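Sornora Hand Capture – Frequently Asked Questions

How many demonstrations does a folding task need?
Our T-shirt set holds 859. Start with 23 and check them before recording more.
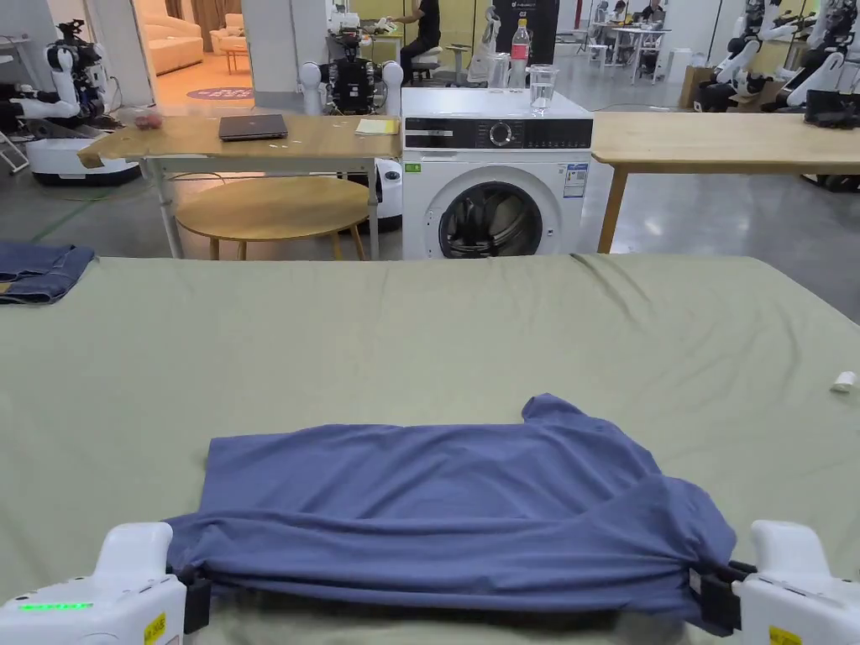
Do both grippers have to close at the same time?
No. Each jaw is logged on its own channel. For a fold, pinch the near edge of the shirt at its two corners, then lift. Bunched fabric at the jaws is acceptable – a dropped corner is not.

Can I pause during a take?
Yes, for up to 5 seconds.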